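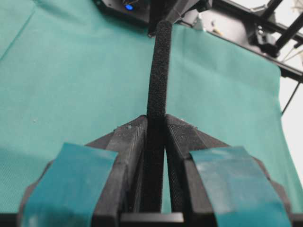
Hook-and-loop cable strap

Encyclopedia > Household goods > Fasteners > Hook-and-loop cable strap

A hook-and-loop cable strap is a narrow band of fabric used to hold cords, hoses or rolled goods in a bundle. It closes by pressing a hooked surface against a looped one and can be opened and closed many times. Straps of other kinds, such as plain foam or velour bands, can look much the same from the loop side and are often kept in the same drawer.

Construction

Most straps are woven from nylon or polyester. In the back-to-back type, hooks cover one face and loops the other, so the strap grips itself wherever it overlaps. The loop face is soft and fuzzy and readily picks up lint, which shows as pale specks on black material. Ends are cut square or rounded; a rounded end is less likely to lift or fray. Some types have a slot near one end, through which the tail is passed so that the strap stays on the cord when open.

Sizes and makers

Width is usually chosen to suit the bundle. The Lodwood catalog lists straps in 12 mm width for desk cords and wider ones for extension cords and garden hoses. Tremblay sells a continuous roll that is cut to length with scissors. Halora straps are supplied only in black — the color most common for office use — while the Stirkon range adds gray and white.

Use

The cord is coiled in even loops and the strap is wrapped around the coil at one point, snug but without pinching the jacket. Long coils are held at two points. The overlap should cover at least one full width of the strap. Power cords are uncoiled before carrying a heavy load, as a tight coil holds heat.

Care

Lint and hair in the hooks weaken the grip and are removed with a stiff brush or a fine comb. Straps may be washed by hand in lukewarm water with mild soap and laid flat to dry. Ironing and hot tumble drying can deform the hooks. Straps are best stored closed, with hooks covered, so that they do not catch on cloth.

See also: Cable tie; Cord winder; Velour tape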